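Tallmont Winter Clothing Exchange Moves Sorting Into Homes

September 15, 2024

Children's quilted and padded jackets will be folded and sized before they reach the Tallmont clothing exchange this fall, under new rules posted by the organizers.

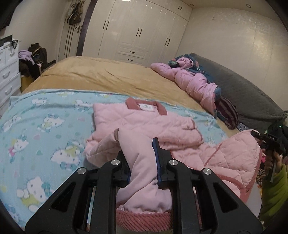
Folding at home takes longer than expected when a household has several sizes to get through, according to one family that tried the rules early, and the sleeves are the slow part. They asked whether jackets could be rolled instead. The organizers have said no, as rolled items do not stack in the bins used at the Jitton Street hall.

The exchange took in 1753 garments last season. Outerwear filled most of the shelf space, and 350 pieces arrived with no readable size. Those had to be measured by hand across the chest and along the sleeve, a job that ran into March.

Under the new rules, each jacket is laid flat on a bed or table, front side up, with the zipper or snaps closed. Both sleeves are folded in across the body, and the lower half is brought up to the collar. The neck label stays on the outside of the fold. If the label is missing or worn, the size goes on a paper tag pinned at the collar.

Quilted jackets and puffer jackets are to be bagged separately. Quilted pieces hold a fold and can be stacked - puffers spring back and should be packed last, on top. Knit cuffs should be checked for holes and pulls. Items with a broken zipper are still accepted but go in the repair bag.

Each household may bring up to 50 items, in no more than 3 bags. Blankets and bedspreads are not part of the jacket intake and will be handled at the Gil Road site.

Printed tags are available at the Prultalitz branch counter during normal hours. Tags left over from last season can still be used.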